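Stirnilo 桌面带门小柜：使用两个月后的记录

型号标注为 Ida，销售方是 Bandum，订单编号 1653。购入目的是收纳桌面上的零碎物品：药盒、茶包、备用电池、几样包装没拆的小件。此前用的是一只敞口收纳盒，取物方便，但积灰严重，所以这次把“有门”列为硬性条件。

到货状态：外箱一角有压痕，柜体无损。内部用纸板隔开，门板与侧板之间垫了泡沫片。柜体出厂时已组装完毕，需要自己动手的只有拉手，螺丝随附在小袋里，扭矩不大，手动螺丝刀即可。全部装完用时 40 分钟，其中一半花在对孔上，左侧拉手的下孔偏了一点，需要先把两颗螺丝都带上两三圈，再交替拧紧。

外观方面，木质，蜂蜜色偏棕，表面有光泽。门板中间是平板，外圈有凸起的拱形线条，风格偏旧式。光泽面的缺点是容易留指纹，侧光下比较明显，用微湿的软布擦一遍再用干布收干，不留水痕。我没有用过任何家具蜡，说明书也不建议用。

结构上，下部为柜门，上部为敞开的格子，两者之间有一条横向的棱纹木饰条。底部有一圈较低的木底座，把门的下沿抬离桌面。底座的高度偏保守，门下方如果铺了较厚的桌垫，开门时会蹭到。我把桌垫往前裁掉一截之后问题消失。

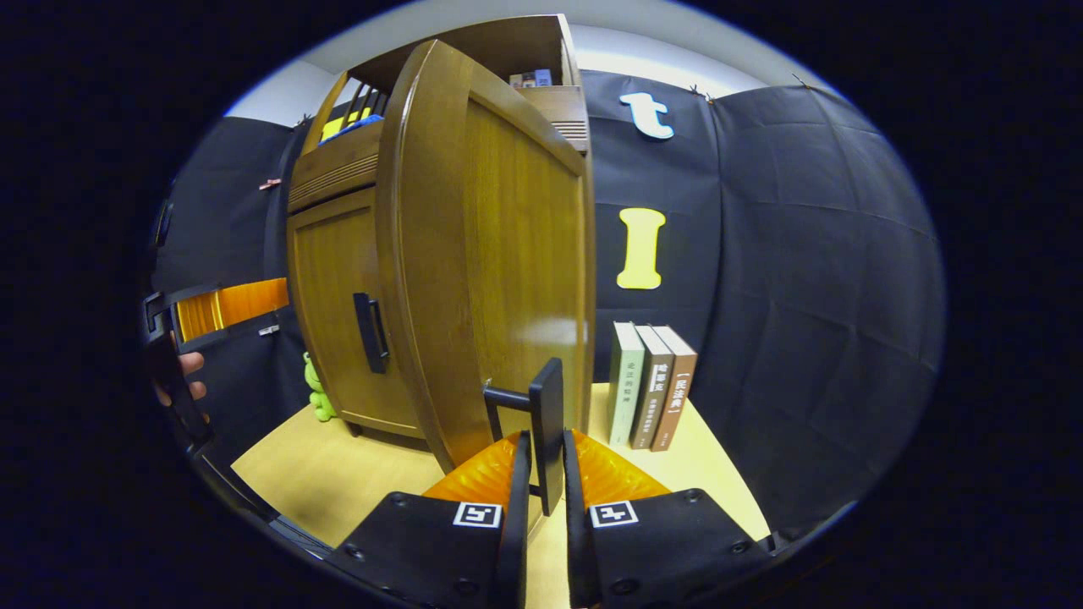
门的开合是这只柜子的主要变量。铰链没有阻尼，开到 90 度之前阻力均匀，过了这个角度明显变松，门会自己继续往外走。柜子放在桌子边缘时要注意这一点。关门没有磁吸，靠门框摩擦定位，最初两周偏紧，之后正常。一个月时合页螺丝略有松动，重新拧紧后至今没有再动。

拉手为黑色，竖向安装，造型简单。我的手偏大，握 D 形拉手时能伸进两根手指，第三根比较勉强。漆面目前没有脱落。

上层敞格的实用性高于预期。常用的东西直接放在上面，不必开门；带小包装的物件适合竖着排，标签朝外，找起来快。格子后部有一排深色竖条，起装饰作用，缝隙里会进灰，得用细毛刷清理。我每个月刷一次，这是整只柜子最麻烦的维护项目。较高的瓶子放不进去，购买前应先量好自己最高的那一件。

稳定性：空柜时单门全开，柜体不会前倾；在柜门内侧另挂重物则不建议。旁边靠几本书没有影响，我习惯把常翻的书立在柜子右边，侧板足够挺，书不会把柜子推歪。

气味：开箱时有清漆味，开门通风四天后基本闻不到。对气味敏感的人不要一到货就放茶叶。

售后联系过一次，询问能否单独购买铰链。接待人 Lilian Mfinanga 当天回复，可以单买，一对起售，运费另计。我暂时没有下单。

对比对象是同事在用的 Esquivel 桌面柜。那款带磁吸，关门更利落，但没有上层敞格，板材也薄一些，适合只想把东西全部藏起来的人。

评分：做工 8，收纳 8，铰链 5，清洁难度偏高，不计入总分。若厂家换成带阻尼的铰链，铰链一项可以改到 7。下次更新等用满半年，届时补充合页和漆面的情况。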